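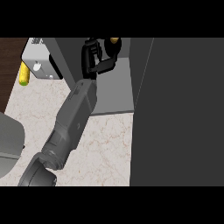
Does workplace stress cause depression?
It raises the odds for some people, but the size of the effect is smaller and less certain than most headlines claim, and in many studies you can't tell which came first.

Unit 7: Work, stress and mood
Notes for the evening section

Read the Nosdale report before class, including the appendix. The appendix is where the trouble is.

What people mean by "stress"

Most surveys ask one question, something like "How stressed are you by your job?", with answers from "not at all" to "extremely." Then they ask about mood. Then they report that stressed workers are more depressed. Look at that for a minute. A person who is already low will rate almost everything as harder, including a job that hasn't changed in years. The survey has measured one thing twice and called it a finding.

Better studies try to pin down the job itself. How many hours? Who sets the schedule? Can you take a break when you need one? These can be checked against payroll or a shift roster. They are more expensive to collect, so you will see fewer of them.

Two models you should know

Demand and control. A job wears people down when a lot is asked of them and they have little say in how it gets done. A busy surgeon and a busy call center worker may both be under pressure, but only one of them decides when to use the bathroom. The model is simple and has held up fairly well. It says little about pay, or about what is going on at home.

Effort and reward. People do worse when they put in more than they get back, counting money, respect and job security. I like this one less. "Respect" is whatever the worker says it is, and we are back to the problem in the section above.

The Nosdale report

The report covers 700 workers at two employers, Bonik (warehouse) and Rulturier (hotel laundry). Workers filled in a mood questionnaire at the start and again in the fall. Those with unpredictable shifts had worse scores the second time. The press release said unpredictable shifts "are making workers ill."

Problems, in no special order:

The questionnaire screens for symptoms. It does not diagnose anybody. A high score means a person should talk to a clinician, and some of those people will turn out to have poor sleep, a thyroid problem or a rough month.

Workers who quit before fall are missing from the second round. We don't know if they left because they felt terrible or because they found something better. Either one changes the result, and in opposite directions.

New hires get the worst shifts at both employers. New hires are also younger and paid less. The report says it adjusted for age. It does not say how, and pay isn't mentioned at all.

I still think the shift finding is probably real. Other work points the same way, and losing sleep is bad for mood in ways that are easy to show. Being probably right is no excuse for a sloppy press release.

Do wellness programs help?

Employers like them because they are cheap and leave the schedule alone. The Toivonen app is typical: breathing exercises, a daily check-in, a badge when you finish a week. Its trial compared people who chose to use it with people who didn't. People who choose to use a wellness app differ from people who don't in all sorts of ways, so the comparison tells us next to nothing. When workers are assigned at random, programs of this kind tend to show small effects or none.

Talking therapy is another matter. For a person with depression it has good evidence behind it, whatever the cause. Please don't leave this unit thinking that doubt about apps is doubt about treatment.

A word on reading numbers

If a report says risk "doubled," ask what it doubled from. A move from 1 in 100 to 2 in 100 and a move from 20 in 100 to 40 in 100 both count as doubling. The Nosdale summary gives only the ratio. The raw counts are in appendix table 7, in very small print.

For next time

Write one page on the following: what would you need to see before you agreed that changing the shift system at Bonik would improve mood? Be specific about who you would compare with whom, and for how long. "More research" will not get credit. Papers are due at the start of class.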